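Drernari Island Notes

A small, growing collection of short texts on the history of Drernari, the island with the old quarantine station at the mouth of Dizon harbor. We love this place, and we'd like more people to read its records!

What you get: 228 transcribed pages from the station logbooks, plus 3 maps redrawn by Siham Sabbagh. The logs cover the lighthouse years too, with some wonderful entries on fog, goats and late supply boats.

Layout: one folder per keeper, one plain text file per page. Spellings are left as written, so expect "Amau" and "Amow" for the same landing.

Known gaps: 10 pages have water damage and are marked [unclear] where Taras Lysenko and I couldn't agree on a reading.

Last update: 16th August

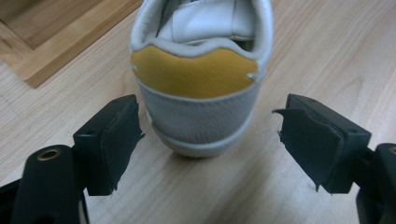
Corrections are very welcome, and so are old family letters. Send them to Lesia Panasiuk.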